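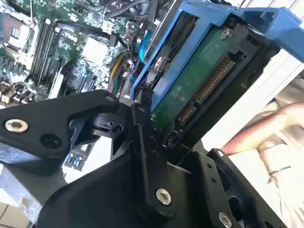

4.2 Replacing a drive in the Nelora storage unit

Read section 4.1 before you begin. A drive may be replaced while the unit is running, provided that only one drive in the set has been reported as failed.

Caution: Do not remove a drive whose status light is green. Removing a second drive before the rebuild has ended will result in loss of data.

1. Sign in to the control page and open Storage, then Drives.
2. Note the bay number shown beside the failed drive. Bays are numbered from the left.
3. Select Release and wait until the status light goes out.
4. Press the catch on the front of the caddy and draw it out by 3 cm. Leave it in this position until the disc has stopped turning.
5. Remove the caddy fully and place it on an anti-static mat.
6. Undo the screws, lift out the old drive and fit the new one with its connectors facing the rear.
7. Slide the caddy into the same bay until the catch closes.
8. Select Rebuild.

Note: A rebuild may take up to 48 hours – longer if the unit is in heavy use. Files remain available during this time, although access will be slower.

If message 169 appears, the new drive is smaller than the one it replaces and cannot be used. Message 1597 means that the caddy is not fully seated; repeat step 7.

Failed drives under warranty should be returned to Romell with the form in Appendix C. Keep a copy of the form.

Section last revised 2019-07-03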